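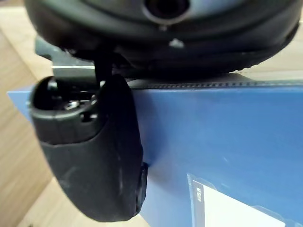 4. Las reglas de sala y lo que hicimos con ellas

Cuando empezamos en Fadholm yo traía una hoja con las normas de trabajo ya redactada, bastante orgulloso de ella, y me duró una mañana. La hoja decía cosas como «mantener despejada la zona del brazo», que suena muy bien hasta que alguien te pregunta dónde acaba la zona del brazo. En el laboratorio de Fellmont teníamos una celda con su línea en el suelo y su puerta; en una oficina con moqueta, mamparas y gente que va y viene, la línea hay que inventársela (y luego conseguir que la respeten, que es otra historia). De ahí salió lo que en el resto del artículo llamamos protocolo Clulen, que en su versión corta son cuatro reglas y en la larga un documento que todavía seguimos retocando.

La primera regla se refiere al alcance. Se mide con la pinza montada, nunca con la muñeca desnuda. Parece una tontería, pero las tablas que usábamos venían de la configuración sin dedos, y los dedos alargan el conjunto lo suficiente como para que una caja colocada «justo fuera» quede en realidad dentro. Odette Chauvin, que revisó con nosotros los primeros registros, propuso además volver a medir cada vez que se cambie un dedo, aunque el repuesto sea del mismo modelo. Al principio me pareció exagerado. Ahora lo hago yo el primero, y de paso miro los tornillos y el estado de la goma, porque las rozaduras se van acumulando y prefiero tenerlas apuntadas antes de la sesión que discutirlas después.

La segunda tiene que ver con los objetos de la mesa, y aquí sí que tuvimos debate. ¿Puede el cuerpo de la muñeca acercarse a un objeto que no es el que se va a agarrar? Mi respuesta inicial era que no, nunca. El problema es que una regla así deja fuera media mesa: en cuanto trabajas con una caja grande, la carcasa se le echa encima en cuanto bajas la pinza por un lado. Lo que acordamos fue distinguir entre cercanía prevista y contacto imprevisto. La cercanía prevista se declara antes de empezar, a velocidad reducida. El contacto imprevisto detiene el episodio, se anota y se revisa el objeto, con etiqueta incluida (las etiquetas se levantan con mucha facilidad y luego el detector se vuelve loco).

De los 2058 episodios que revisamos para este trabajo, 194 llevaban alguna anotación de este tipo. No quiero sacar demasiado jugo de esa cifra: mezcla paradas serias con avisos que el operador puso por prudencia, y cada operador tiene su propio umbral. A mí me interesa más cómo están escritas las anotaciones. Las del principio dicen «roce» y punto. Las posteriores dicen qué parte tocó, con qué objeto y en qué momento de la trayectoria, ¡y eso ya se puede usar!

La tercera regla habla de las personas, y es la que más veces hemos reescrito. La versión actual pide que cualquiera que esté cerca del brazo sepa tres cosas antes de que se active: quién tiene la parada, por qué lado va a moverse el brazo y si la cámara de muñeca está grabando.

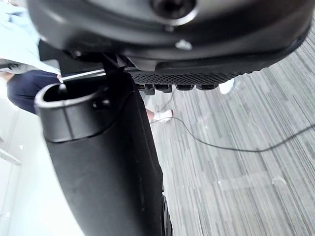

Lo de la grabación lo añadimos tarde y me arrepiento de no haberlo puesto desde el primer día. Una cámara fija se ve venir: está en su trípode, apunta a la mesa y uno sabe si pasa por delante. La de muñeca apunta a donde vaya la muñeca, y eso incluye el suelo, las piernas de quien está al lado y el techo. Por eso el consentimiento que pedimos ahora cubre la sala entera, también a los que solo han entrado a buscar una silla. Si alguien no quiere firmar, esperamos a que salga y ya está, sin poner mala cara.

Dentro de esta misma regla metimos los cables, con cierta trampa, porque en rigor merecerían apartado propio. Un cable sobre la moqueta es un riesgo para quien camina y también para el brazo, si se engancha en algo que el brazo mueve. Pedimos que todo cable que cruce una zona de paso se recoja o se fije, y que el operador siga su recorrido con la vista antes de dar corriente. En las auditorías internas este es el punto que más se nos escapa, con diferencia. Sospecho que tiene que ver con que el cable suele ponerlo una persona y la lista la repasa otra, pero no tengo datos para defenderlo y lo dejo como sospecha.

La cuarta y última es la pausa. Tras cualquier parada, por pequeña que sea, se esperan 40 segundos antes de rearmar. ¿Por qué 40? Probamos valores más cortos y la gente los gastaba entera en escribir la nota, sin levantar los ojos de la pantalla; con 40 da tiempo a escribirla y a mirar otra vez el brazo. En Lemaire, donde adoptaron una versión anterior del protocolo, la pausa se quejaron bastante de ella durante la primera semana y después la mantuvieron por decisión propia.

4.1. Qué entra en el registro visual

Una pregunta que nos hicieron mucho en las revisiones es qué hacemos con los tramos en los que la cámara de muñeca no mira al área de trabajo. Yo los guardo, y creo que es buena práctica guardarlos. Permiten reconstruir la orientación de la muñeca si falla la telemetría y además muestran el entorno, que es información que las fichas de sesión suelen despachar con una palabra («oficina»). Eso sí, se marcan como tramos fuera de tarea para que no se cuelen en el entrenamiento sin que alguien lo decida. La Figura 4 corresponde a uno de esos tramos: se reconocen las luminarias del techo, una señal de salida verde en la pared del fondo y las mamparas azules, y delante de todo eso la propia pinza, que tapa buena parte de la sala.

Figura 4. Vista de la cámara de muñeca orientada hacia el techo y la pared del fondo. El dedo de la pinza oculta la mitad derecha inferior.

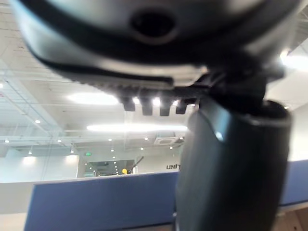
4.2. Limitaciones de las reglas

Me quedan varias cosas sin resolver. La más evidente es que el protocolo Clulen se escribió pensando en un solo brazo por sala; con dos, la regla del alcance hay que aplicarla al volumen compartido y todavía no tenemos una forma cómoda de declararlo. Tampoco hemos probado la tercera regla en espacios con público, donde pedir consentimiento persona por persona no es viable y habría que pensar en carteles o en desenfocar las imágenes antes de guardarlas.

También debo admitir que las reglas las evaluamos los mismos que las redactamos. Odette Chauvin leyó las anotaciones por su cuenta y discrepó conmigo en unas cuantas, casi siempre en la frontera entre cercanía prevista y contacto. Esas discrepancias están recogidas en el material suplementario tal como las dejamos, con sus comentarios y los míos, y sin unificar criterios a posteriori. La siguiente revisión del protocolo está prevista para diciembre, y el apartado de los cables será el primero que toquemos.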